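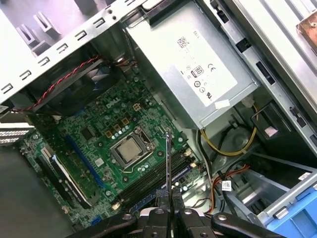 Figure 7.1 Close work inside a desktop PC: a two-finger gripper with a thin part, apparently a memory module, held over the memory slots.

Search this book Go
Filed under: Automation Basics > Buying and Evaluating
21 shares 15 comments

Chapter 7
What the Brochure Means by "Handles"

Most people meet their first industrial robot on paper. It arrives as an offer, with a cover letter, a price that leaves out shipping, and a table in which every row has a check mark. The word "handles" appears a lot. The system handles circuit boards. It handles mixed products. In the offer we will study in this chapter, it also handles "operator expectations," and we were never able to get that one demonstrated.

Chapters 5 and 6 dealt with how a gripper holds things and how a wrist camera helps it find them. In this chapter you sit on the other side of the table. You have a job that needs doing, a supplier who would like to do it, and a document that lies between you like a menu in a language you studied in high school.

The case: Jetville and the Plutard kit

Jetville refurbishes office computers. Machines come in from leasing companies, get opened, checked and fitted with more memory, and go out again to schools and small firms. The memory step is simple to describe and tiresome to do all day. The shop wanted it off the hands of its technicians, who wanted the same thing and had been saying so for longer.

The supplier, Ilie, offered its Plutard bench kit: one arm, a two-finger gripper, a camera near the gripper, a controller, and software that learns a task from repeated demonstrations by a person. Ilie also offered a service plan. The kit could be bought outright or rented by the month, and the two price lists were laid out in such a way that they could not be compared without a pencil.

Ľubomír Ďurica, who ran the floor at Jetville, asked for a trial before signing anything. His request fit on one side of a sheet of paper. We reproduce the heart of it because it is a good request, and because you will be writing one like it in Exercise 7.3.

"Insert one memory module in an open desktop. Use our desktops. Use our modules, from our bins. If it fails, tell me how it failed. Run it until I have seen 156 attempts."

Ilie's reply agreed to everything and then asked whether the desktops could all be the same model.

Why this job is harder than it reads

Look again at Figure 7.1. The board has a row of long slots lying parallel to each other, and the thin part in the gripper has to enter one of them along its whole length. To one side of the slots is the processor, sitting in its closed socket with no heatsink on it. A power supply takes up a good share of the case, and there are wires in several colors going where wires like to go. Between the fingers and the job, the arm itself blocks a fair amount of what the camera would need to see.

A person doing this uses eyes to get close and fingertips to finish. The module is lined up by sight, rocked a little until it feels right, and pushed. The push is firmer than beginners expect – new technicians often stop early, sure that they are about to break something. A module that is only most of the way in looks a great deal like one that is all the way in, and the computer will take a different view of the matter.

So when an offer says the system "handles memory installation," at least four separate claims are folded up inside:

1. The gripper can pick up a module without touching the contacts or squeezing the chips.
2. The camera can find the correct slot in a case it may not have seen before.
3. The arm can reach that slot without pushing a cable into a fan.
4. Something in the system can tell a seated module from a nearly seated one.

Ilie's brochure gave a figure for the first claim. It gave a photograph for the second. The third and fourth were covered by the phrase "robust in real environments," set in bold type.

What the trial showed

The trial took place on a Tuesday in the back half of the Jetville shop. Angus Jardine came from Ilie with the kit and a long extension cord, which proved to be the most reliable item in the shipment. He was frank about what the kit could do, more so than the brochure, and you will find this is often true of the person who has to plug the thing in.

Picking up modules went well all day. Finding the slot went well on the models the software had been shown and went thoughtfully on the others. The arm would travel to the right area, pause, and pause again. Ďurica wrote "considering its career" next to one of these in the log. Reaching in was mostly a matter of cables, and Jardine asked before lunch whether the technicians could tie them back first. They could. That added a step for a person to a job that was being automated to remove a person, and both men had the manners to write it down.

The fourth claim was where the money was. The version on trial judged a finished insertion by how far the gripper had moved. It had no test for whether the latches had closed, and it reported success with great calm in every case, including those where a technician then leaned over and pushed the module home with a thumb.

Jardine suggested the Borkholm add-on, a force-sensing unit sold separately. The brochure mentioned it on the back page, in the section with the carrying handles.

How to read the rest of this chapter

Section 7.1 takes the Plutard offer line by line and sorts its promises into those you could test and those you could only admire. Section 7.2 covers the trial log: what to record, who should record it, and what to do when the supplier's count of successes and yours differ. In Section 7.3 we work through purchase against rental for a shop that fits 1000 modules a month, with the Borkholm unit included, as it should have been from the first page. Section 7.4 deals with service plans – bring coffee.

Before you go on, write down what you would want to see before you believed the word "handles." Keep the sheet. You will need it for Exercise 7.3, and you may want to change it after Section 7.1.

Key terms: acceptance trial, seating check, scope of supply, optional extra, demonstration data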